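The long wait for a second track at Irard

Racing at Irard starts at nine on a Sunday, which means the first vans are at the gate before eight and the pit tables have gone by half past. The club has one off-road track, 41 metres along the back straight, and it has run 1/10 buggies and short course trucks on it since the old carpet hall closed. On a busy round in February there were 11 heats before lunch. The last final finished under the floodlights.

The case for a second track is easy to make. Drivers with touring cars have nowhere nearby to go. The closest high-grip surface is at Martens, and the round trip takes most of a morning. Several families who began with a cheap ready-to-run truck have moved on to on-road cars and now race elsewhere, taking their entry fees with them.

What has held things up is the ground. The flat piece beside the car park floods at the lower end, and the first plan, drawn up three years ago, put the loop exactly where the water sits. The new plan turns the track through ninety degrees and moves the rostrum to the bank. Drivers will look down the straight instead of across it. Some don't like that, and said so at the spring meeting, but it saves the cost of a drain.

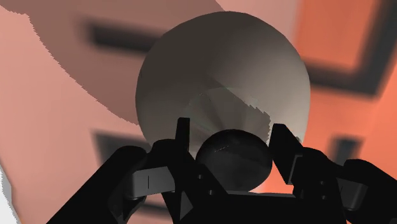
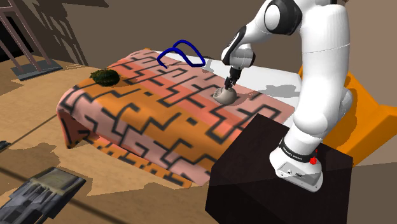
Two computer-rendered views, both showing a gripper.

The surface will be asphalt with a fine top layer. Carpet was considered and dropped, as it would need a roof. Kerbs are to come from Bedix, the track at the other end of the county, which is replacing its own and has offered the old set for the price of collection. They are scuffed but straight.

Timing is less settled. The present loop and decoder work well enough on dirt, though lap counts have gone missing when two trucks cross the line together. Members have asked for a second decoder so that both tracks can run at once. The club would prefer to share one for the first season and alternate the heats.

Membership stands at 171, the highest it has been, and the subscription will go up by £2 a month from the autumn. Juniors will pay the same as now. The Breketix series, which visits four tracks each winter, has pencilled in a touring car round at Irard if the asphalt is down by October.

Until then it is buggies and trucks as usual. The pin tyres that worked last year are still the safe choice when the dirt is damp, and most of the quick drivers change to a worn set once the line has dried. Entries close on the Friday night. Bring your own extension lead.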